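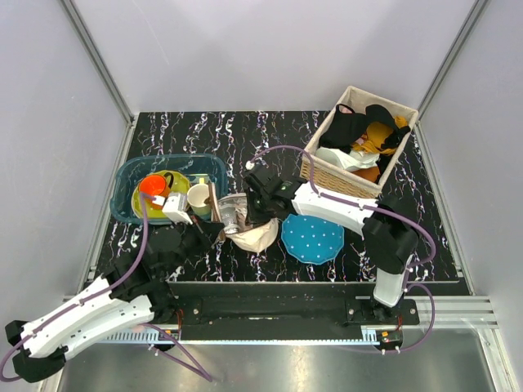 Girnen cafes swap paper cups for borrowed mugs, and would like the mugs back

GIRNEN, August 2026 - The town of Girnen has reached the halfway point of its borrowed mug program, and the results are in. People like the mugs. They like them so much that a good number have taken them home.

The program began in spring, when the town council voted to stop handing out paper cups at public events and asked local cafes to do the same. In their place came 1,000 secondhand mugs, gathered through a donation drive at the library. Customers pay a deposit of $2, walk off with their coffee, and get the money back when they return the mug to any cafe in the program.

That was the plan. According to a report given to the council this month, only 84 percent of the mugs are still in circulation. The rest are listed under a heading that reads "location not known," a polite phrase for kitchen cupboards all over town.

The trouble appears to be the price. A decent mug in a Girnen thrift store sells for more than the deposit, and several residents seem to have done the math. The report notes that the ugly ones always come back. Mugs with the logos of closed banks, out-of-town dentists and long-ago fun runs have a return rate close to perfect. Anything with a nice handle lasts until the weekend.

Dizon, the bakery on the main square, has had the worst of it. It was given 70 mugs at the start and says it has watched nearly all the handsome ones leave by the front door. Its shelf is now made up mostly of souvenirs from lakes. The bakery has asked the council for more mugs and has specified that they should be unattractive.

Washing has been the other sore point. Cafes agreed to clean whatever mugs came in, no matter who had handed them out, on the theory that it would all even out. It has not evened out. Customers tend to buy their coffee near the train station and finish it near the park, so the cafes by the station run out of mugs before lunch while the ones by the park have them stacked on windowsills. A town van now makes the trip uphill every afternoon with the extras. The van was not in the original budget.

Pado, a small coffee counter across from the park gate, has dealt with the flood by putting a tub outside its door with a sign asking people to empty their cups first. The tub fills up with mugs, and also with plates, jam jars and one casserole dish that does not belong to the program and has yet to be claimed. The owners say they wash everything and ask no questions.

The neighboring town of Prustura tried something similar two years ago with steel cups, all identical and all stamped with the town seal. Almost none went missing. They also burned people's fingers, and the idea was dropped before the first winter. Girnen officials visited at the time, took notes and came home determined to use mugs with handles. The council now says it may have been a little too determined.

Supporters point out that the main goal has been met. Trash bins around the square are being emptied once a day instead of twice, and the summer concert series got through its whole run without a paper cup in sight. The cost of replacing mugs has been small, as people keep donating them. One entry in the report suggests that some of the donated mugs had been in the program before.

Three changes will go before the council at its next meeting. The first would raise the deposit, though by how much has not been settled. The second would mark each mug with a dot of paint on the base, so that cafes can tell which are theirs. The third is an amnesty. For two weeks, residents could leave mugs on a table outside the library, with no deposit paid and no names taken.

The library has agreed to host the table and has asked that people rinse first. It has also asked whoever has its own staff mugs, borrowed by mistake during the donation drive, to please bring those back as well.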